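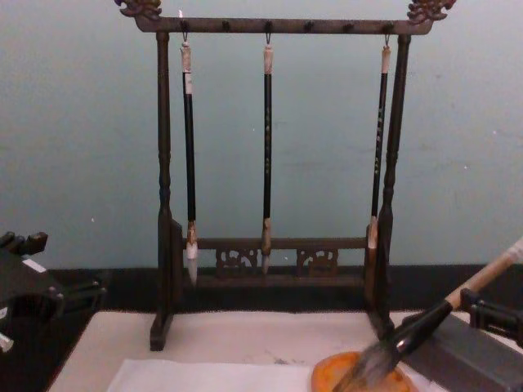 双腕ロボットで筆を扱うときの故障と対処(工房メモ)

毛筆の自動書字で起きる不具合は、腕の故障よりも、把持のずれ、硯まわりの接触、ケーブルの取り回しに集中する。以下はWeltine工房で記録した事例と、その後に改めた手順である。制御ソフトはGruvix、把持部の設定ファイルはGukska形式を使っている。他の環境では項目名を読み替えること。

1. 墨つけ中の軸の回転
症状:穂を墨池に押しつけた瞬間、指の間で軸が回り、穂先の向きが変わる。そのまま紙に移ると起筆がつぶれる。
原因:丸軸を平らな指で挟んだ場合、接触は線になる。押しつけの反力が軸心から外れると、把持力が足りていても回る。4月の事例では、把持力の設定が71のまま、下降量だけが前の作業の値に戻っていた。
対処:下降量を先に確認する。把持力を上げて抑え込むのは最後の手段とする。軸に割れが入ると、次の把持でずれがさらに大きくなる。指の当たり面は毎回アルコールで拭き、乾いた墨と皮脂を落とす。薄いゴムを貼る場合は左右同じ厚さにし、貼り替え後に把持中心を取り直す。

2. 墨池の移動と転倒
症状:筆を引き上げる際、または縁で穂を整える際に、皿が横にずれる。空運転では再現しない。
原因:フェルトは皿の底を十分に止めない。紙の端に皿がかかっていると、紙ごと滑ることがある。
対処:皿の位置に印をつけ、底に滑り止めを敷く。墨は浅く張る。縁でしごく動作は横方向の速度を13まで落とし、皿の中心に向けて引く。縁の外へ向けて引くと飛沫が紙に出る。墨をこぼしたときは運転を止め、アームを退避位置に戻してから拭く。動作中に手を入れて皿を直してはならない。

3. 停止後の再開による衝突
水曜の夕方に起きた事例。墨つけの途中で保護停止がかかり、作業者が皿を手前に寄せて再開した。プログラムは停止前の座標から続きを実行し、筆の金具が皿の縁に当たった。皿は割れなかったが、墨がフェルトの下まで回り、清掃に時間を要した。
対処:停止後は続きから再開しない。筆を外し、原点復帰を行い、墨なしの低速運転で一巡させる。紙、皿、筆掛けのいずれかに触れた場合も同じ扱いとする。再開ボタンの確認画面には「物を動かしたか」の項目を加えた。

4. ケーブルの引っかかり
症状:手首の旋回で速度が不規則に落ちる。ログには過負荷の警告が2回残り、停止には至らない。
原因:手首から下りる細いケーブルが、卓上の小物または布の端に触れて張る。張力は旋回角によって変わるため、静止状態の点検では見つからない。
対処:旋回の両端で止め、たるみを目視する。電源アダプタ類は作業布の上に置かず、卓の外で固定する。コネクタの根元だけで荷重を受ける配線にしない。墨が付いた被覆は水拭きし、硬化した箇所があれば交換する。

5. 筆掛けとの干渉
吊った筆は軽く触れただけで揺れ、通過範囲が静止時より広がる。筆掛けの周囲には立入禁止領域を設定し、穂先の高さより下まで含める。Gruvixの初期値は支柱の外形しか見ないため、吊り筆の分を手で足す必要がある。待機側の腕も干渉判定の対象に入れておく。待機中の腕を登録から外していたため、もう一方の腕の退避経路と重なった例がある。

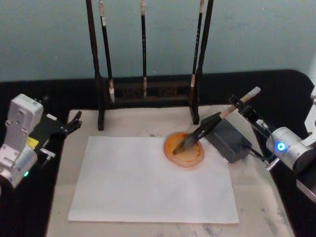
待機側の指は開閉の状態も固定しておく。開いたまま待機させる設定で、復帰時に閉じる命令が先に出ると、近くの紙をつかむことがある。Eneの旧版の手順書では復帰と閉指が同じ行に書かれている。必ず分けて実行する。

6. 運転前の点検
非常停止を押し、両腕が止まることを確かめる。片腕だけの確認で済ませない。
表示灯の意味は機種ごとに異なる。色だけで安全と判断せず、操作画面の状態と照合する。
下降量、把持力、横速度を作業票の値と照合する。
紙を交換したら、紙の四隅と腕の経路を確認する。
可動範囲に手を入れる前に、停止状態と復帰操作の担当者を声に出して確認する。

7. 筆の手入れ
終了後は筆を把持部から外し、ぬるま湯で根元の墨を押し出す。金具の内側に墨が残ると固まり、軸との間に緩みが出る。緩んだ筆は手書きなら使えても、ロボットでは穂先の位置が再現しない。洗った筆は穂を下にして吊り、乾くまで再使用しない。管理番号19の筆は軸の緩みにより使用停止。補修後は把持中心を再測定し、旧データを削除すること。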